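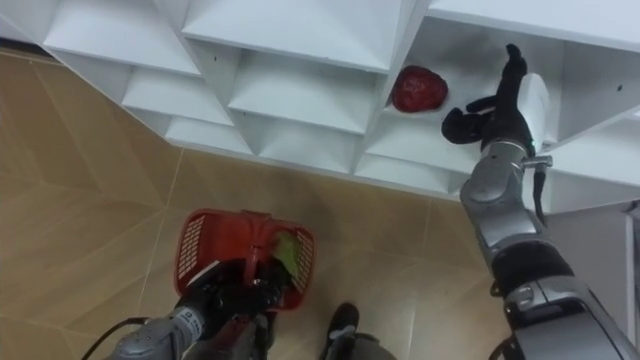 Right hand at one of the cubbies, left hand carrying the basket.

Looking after Voslow: questions I get asked

I'm Lâm, and I keep the two-armed robot at Bristcombe going. Voslow is the name of the whole setup (robot, shelves, baskets, charger, the lot), though everyone uses it for the robot as well and I've given up correcting them. These are the things people ask me most, either by message or by leaning round the door. If yours isn't covered, write it on the sheet by the charger and I'll add it when I next get a moment. Last updated 14 December 2023.

What does it do all day?

It tidies. It goes up to the white shelves with a basket in one hand and moves things between the basket and the cubbies with the other, over and over. Everything on this page is about keeping it fit to do that. If you want to know about the software side, Hicham Shehata is your man and he will happily talk for an hour, so bring a drink.

I've never set it up before. What's the order?

Floor first, robot second. Walk the whole strip of tiles in front of the shelves and pick up anything you find, tape and cable ties included. Then look at the shelves themselves - they should be hard against the wall side and not rocking. Give the top a push with your palm.

After that, power on, and leave it alone while the arms find their home positions. I mean properly alone! It swings wider than you'd think on the way up and the elbows are hard. Once it has settled, run the short reach check from the menu, right arm and then left, and watch each one all the way through. Then hand it a basket and you're off.

Why does the reach check matter? It always passes.

It passes for you because the person before you sorted it out. In April it failed six mornings on the trot, and each time the right arm was stopping short of the back of the cubbies. Nothing was broken. Somebody had mopped, nudged the unit along a bit, and put it back by eye. The robot was going exactly where it had been told, and the shelf was somewhere else.

If yours fails, measure before you touch any settings. Please. I would much sooner move a shelf than unpick somebody's offsets.

How do I line the shelves up again?

Use the grout lines. The tiles are big and square and they don't move, so they make a far better ruler than anything we own. There's a drawing taped inside the tool cupboard door showing which line the front corners sit on. Get both front corners right, then check one end again, because pushing the second corner nearly always shifts the first. I usually go back and forth three or four times and mutter a bit.

When it looks right, redo the shelf teaching for one upper cubby and one lower one. You don't have to redo them all unless a panel has been off.

Do the screws in the shelves need doing?

Yes, and they get forgotten. It's flat panel furniture and it was never meant to have a machine leaning into it, so the uprights work loose with time. Hand screwdriver only. I've stripped one hole with the drill and had to fill it and start again, which took most of an afternoon and smelled dreadful. Snug is enough.

While you're down there, run a finger along the front edges of the shelf floors. Any chip or burr will catch a soft item and then you'll be told the hand is faulty.

What about the hands? They look fiddly.

They are a bit. Day to day all they need is a wipe with a dry cloth, including between the fingers, where fluff collects. No sprays, no wet wipes, nothing with alcohol in it. Then open and close each hand from the menu and listen. You'll hear a soft, even whirr. A click, or one finger arriving after the others, wants writing down, and a finger that doesn't arrive at all means stop and fetch me.

Don't bend the fingers by hand when the power's on. I know it's tempting when one looks stuck. Hafþór Mogensen did it in his first week (he's said I can mention it) and we were without a left hand until the new part came.

Which cables should I be looking at?

Any you can see on the outside of the arms, and most of all the ones near the wrists, as they get moved the most. A cable on the outside needs enough slack for the wrist to turn fully and not so much that it can hook round a shelf edge. I check by turning the wrist slowly to each end of its travel and watching the loop. If it goes tight, let some out. If it sags down into the cubby, take some in.

Then the plugs. Push each one home with your thumb, and don't tug it to see if it comes out, which I've watched people do. Look for shiny patches on the outer sleeve too. Shiny means it's rubbing on something, and the something is usually a shelf.

Can I use a cable tie to keep one out of the way?

No. Fabric wrap, from the top drawer, done up loosely. A cable tie pinches, and sooner or later somebody goes at it with cutters right beside the wire they're trying to save. Oddur Kvaran has a jar of snipped ties he's taken off this robot and he likes to rattle it at me.

It keeps dropping the basket. Is the grip set too low?

Could be, but look at the basket before the grip. The handle needs to sit upright and square when the hand closes on it. If it's flopped over to one side, the fingers close on the edge of it and the whole thing tips as soon as there's weight inside. We use plastic baskets and the handles do go soft after a while. Swap it for another from the pile and try again.

If a fresh basket does the same, raise the grip by one step. One! Then do ten lifts with something in it. I had it two steps up for a fortnight and cracked a handle clean through, so now I'm cautious.

Also check the carrying height. It's meant to carry low, just clear of the floor, so that a dropped basket doesn't fall far. Low does mean it can scrape on a high tile, and if you hear scraping, note down where it happened.

What should I use for test items?

Something bright, light and a bit squashy. We've got a box of them. Red and green ones show up nicely against the white panels, both for the robot and for me squinting from the desk. For a first try after any repair I put a single item in an otherwise empty unit and let it go for that one. If it can't manage one, there's no sense in filling the shelves.

Crinkly, glossy things are harder than they look. The shine throws the cameras off on some mornings, depending on the light. If it misses a shiny item twice, try a dull one in the same cubby before you start blaming the arm.

Where does it go wrong most often?

Back corners of the upper cubbies, by miles. The hand has to go in with its fingers spread and there's a side wall right there. If you hear a knock, pause it, back the arm out with the jog buttons and look at the fingertips. Scuffs are fine. A torn tip gets changed.

How do I change a fingertip?

Power off, wait for the arm to settle on its rest, and put a folded towel under the hand. The old tip peels off from the nail side. Clean the stub with a dry cloth, roll the new one on like a sock and press until the rim lies flat all the way round. Then do the open and close test again. There's a packet of 200 on the shelf above the charger, so don't be shy about using one.

Write the change in the log, with which hand and which finger. We count fingers from the thumb.

Do I really have to fill in the log?

Yes, sorry. There are 2,371 entries in it as I write and I have found the answer to a fault in there more times than I can say. It needn't be neat. "Left hand clicked on closing, went away after wipe" is a perfectly good entry. "Acting funny" isn't much use to me, I'm afraid.

Can I stand close while it's running?

If you're the one minding it, yes, with the stop button in your hand and your eyes on the arms. Closed shoes always. Keep your fingers out of the cubbies, whatever has fallen over in there. Everybody else stays back past the doorway. That goes for visitors from Damgaard as well, even the keen ones.

Who do I ring for a proper repair?

Me first. If I'm away, Mogens Nørgaard at Erkanville knows the arms inside out and will talk you through it over the phone. He'll want the number from the label on the arm in question, so copy that down before you dial. Joints and anything behind a sealed cover go back to him in the long box under the bench. Please don't open those yourself, and please put the foam back in the right way round - the cut-out for the elbow faces the hinge.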